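Prüfliste Handgreifer und Greifarm »Hurano« — Gemeinschaftswerkstatt, Durchgang vom 6. April 2023

Geprüft von: Mingxuan Meng (Mechanik), Wanting Zheng (Elektrik)
Kommentare: beide, dazu Nachträge von Yiran Yao

Status: o. k. / nacharbeiten / gesperrt

1. Mechanik

1.1 Greiferplatten links und rechts auf Risse geprüft, vor allem an den Bohrungen: o. k.
Kommentar Meng: Die neue Charge ist richtig gut geworden! Kein Haarriss, keine abgeplatzte Schicht, und die Platten lassen sich zwischen Handgriff und Arm tauschen, ohne dass man nachfeilen muss.

1.2 Schrauben an den Fingern nachgezogen, Sicherungslack gesetzt: o. k.

1.3 Spiel in der Parallelführung: nacharbeiten
Kommentar Meng: Links spürbar mehr als rechts. Buchse tauschen, Ersatz liegt in der Schublade »Pesov«.

1.4 Quetschstelle hinter den Fingern abgedeckt: nacharbeiten
Kommentar Zheng: Die gedruckte Abdeckung passt wunderbar, klappert aber. Ein Streifen Moosgummi reicht. Bis dahin bitte nicht von hinten in die Führung fassen, auch nicht kurz.

1.5 Scharfe Kanten am Gehäuse gebrochen: o. k.

2. Elektrik

2.1 Not-Aus trennt die Motorversorgung, Logik bleibt an: o. k.
Kommentar Zheng: 7 Auslösungen, 7-mal sauber abgeschaltet. Der große Pilztaster war jeden Cent wert.

2.2 Zugentlastung am Servokabel: gesperrt
Kommentar Zheng: Der Kabelbinder sitzt direkt auf der Litze. Arm bleibt stromlos, bis die Klemme da ist. Der Handgreifer ist davon nicht betroffen.

2.3 Netzteil »Jia«, Gehäuse geschlossen, Schutzleiter gemessen: o. k.

2.4 Sicherung passend zum Leitungsquerschnitt: o. k.
Kommentar Yao: Wert steht jetzt auch innen im Deckel. Bitte beim nächsten Umbau mit ändern.

3. Greifkraft und Prüfobjekte

3.1 Kraftbegrenzung in der Steuerung gesetzt und gegen Überschreiben gesperrt: o. k.

3.2 Finger schließen gleichmäßig: nacharbeiten, siehe 1.3

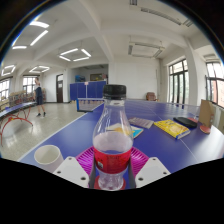
3.3 Auswahl der Prüfobjekte: o. k., mit Auflage
Kommentar Meng: Für die Greifprüfung wollen wir Gegenstände, die nachgeben und nicht splittern, also kein Glas und keine Keramik in Reichweite der Finger. Die durchsichtige Plastikflasche mit dem roten Etikett ist dafür mein Liebling — in der unteren Hälfte, wo die Finger anliegen, sieht man jede Abweichung von der Mitte sofort. Auflage: Bücher und andere Sachen mit Abstand hinter das Prüfobjekt legen, damit der Arm später freien Weg nach oben hat.

3.4 Fingerbeläge sauber und fest verklebt: o. k.
Kommentar Yao: Der neue Kleber ist ein Traum. Bitte trotzdem vor jeder Sitzung mit dem Daumen gegendrücken.

4. Software und Protokoll

4.1 Endlagen werden nach Neustart neu angefahren: o. k.

4.2 Zyklenzähler ausgelesen: 1.436
Kommentar Meng: Über 4 Monate auf demselben Fingersatz! Das Projekt läuft seit dem Umstieg auf »Trenari« so viel ruhiger, ich bin wirklich begeistert.

4.3 Watchdog stoppt den Arm bei Verbindungsverlust: nicht geprüft, wegen 2.2
Kommentar Zheng: Im Februar war der Test in Ordnung. Danach kam die neue Firmware, also muss er wiederholt werden, bevor der Arm wieder freigegeben wird.

5. Arbeitsplatz

5.1 Schwenkbereich des Arms am Boden markiert: nacharbeiten
Kommentar Yao: Klebeband löst sich an zwei Ecken.

5.2 Schutzbrillen am Haken: o. k.

5.3 Lange Haare und Bänder zurückgebunden, keine Handschuhe am laufenden Greifer: mit allen besprochen

Freigabe

Handgreifer: frei, ab sofort. Buchse aus 1.3 beim nächsten Termin.
Arm: gesperrt bis 2.2 und 4.3 erledigt sind. Weidong Xiao bestellt die Klemme, Lingyun Dai macht den Watchdog-Test mit Zheng zusammen.

Nachtrag Yao: Moosgummi ist da, 2 mm, selbstklebend, liegt beim Lötplatz. Wer Lust hat, gleich 1.4 zu erledigen — Abdeckung vorher mit Alkohol abwischen und bitte hier abzeichnen.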